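Sorting Fruits and Vegetables
A Young Readers' Page from the Tusness Children's Museum
Written by Svenja Widmer, Learning Department
Suggested for ages 6 to 9

A carrot grows under the ground. A lemon grows on a tree. Both can end up in the same kitchen, and both can end up in the same basket. Should they? The answer depends on how you choose to sort.

What is sorting?

Sorting means putting things into groups. The things in one group must have something in common. They may be the same color, the same shape or the same size. They may also be alike in a way that you cannot see, such as where they grow or how they taste.

The thing that the members of a group have in common is called the rule. "All of these are green" is a rule. "All of these are round" is a rule. "All of these are nice" is not a very good rule, as two people may not agree about what is nice.

People sort every day. Grocers sort what they sell so that shoppers can find it. Librarians sort books. At home, somebody sorts the forks from the spoons before they go into the drawer. The Tusness Children's Museum owns 2,791 objects, and each one has been sorted into a group so that our staff can find it again. Toys are one of the larger groups, with 566 objects.

Sorting with play food

Play food is very useful for learning to sort. It does not spoil, and it can be handled many times. It also comes in many colors and shapes. A set of play food, two baskets and a clear tabletop are enough to begin.

Play vegetables and fruits can be on the table, in the baskets, or some in each.

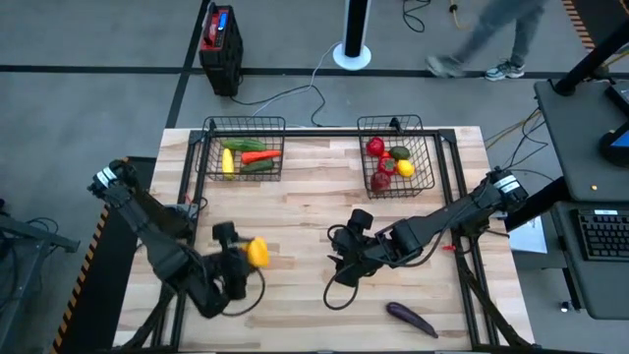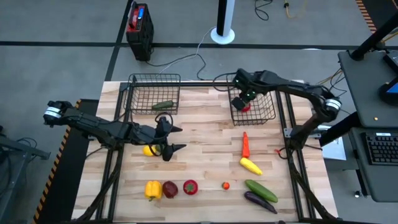

Sorting by color

Color is often the first rule that people choose. It is quick, and you can see it from across a room.

Red bell peppers and strawberries can go together in a red group. Cucumbers and limes can go together in a green group. Lemons, corn and yellow bell peppers make a yellow group. A carrot is orange, and an eggplant is purple.

Some foods make this rule harder. A strawberry is red, but it has a green leafy top. Which group should it join? Most people look at the largest part and choose red. You may decide in a different way, but you should then do the same for every piece that has a green top or stem.

Bell peppers are interesting for another reason. They can be green, yellow, orange or red. If you sort by color, a red pepper and a yellow pepper must go into different groups. If you sort by kind of food, they belong together.

Sorting by shape

Now close your eyes and hold a piece of play food in each hand. You cannot see the colors. Can you still sort?

A cucumber is long. A carrot is long too, but it comes to a point at one end. An ear of corn is long and may feel bumpy. A cherry tomato is small and round. A lemon is nearly round, with a little tip at each end. An eggplant is wide at one end and narrower at the other, so you will have to decide whether it is long or round.

When a piece does not fit either group, there are two things you can do. You can change the rule, or you can make a third group. Scientists do both of these things when they find a plant or an animal that does not fit.

Sorting by how food grows

This rule needs some knowledge, because toys cannot tell you where real food comes from.

Under the ground: Carrots are roots. The part we eat grows down into the soil, and the leaves stay above it.

On low plants: Strawberries grow close to the ground. Cucumbers grow on vines, which may creep along the soil or climb a fence.

On taller plants: Corn grows on a tall, straight stalk. Peppers, eggplants and many tomatoes grow on bushy plants.

On trees: Lemons and limes grow on trees in warm places.

Is it a fruit or a vegetable?

Scientists who study plants say that a fruit is the part of a plant that grows from a flower and holds the seeds. By this rule, a cucumber is a fruit. So are a pepper, an eggplant and a tomato.

Cooks use a different rule. They often call a food a fruit if it is sweet or sour and a vegetable if it is used in dinners, soups and salads. For a cook, a cucumber is a vegetable.

Both rules are useful. It is important to say which one you are using.

A carrot is called a vegetable by cooks and by plant scientists. It is a root, and it does not hold the seeds of the plant.

Try it yourself

You will need two baskets or bowls and ten or more pieces of play food. Pictures cut from a store flyer may be used in place of toys.

1. Put all of the pieces on a table and spread them out.
2. Choose a rule, but do not tell your partner what it is.
3. Put each piece that follows your rule in the left basket. Put all the others in the right basket.
4. Ask your partner to guess the rule. Your partner may ask you to place one more piece as a clue.
5. Empty the baskets and trade places.

Players who would like a harder game may use two rules together, such as "long and green."

Words to know

Group: things that have been put together.
Rule: what all the things in a group have in common.
Root: the part of a plant that usually grows under the ground.
Stalk: the main stem of a plant.
Vine: a plant with a long, thin stem that creeps or climbs.

For teachers and families

Printed copies of this page are available at the museum's front desk. Classes may book the Benavides Room for a guided sorting lesson by writing to Hubert Adamczyk in the Learning Department. Lessons last 59 minutes and are offered on school days through November.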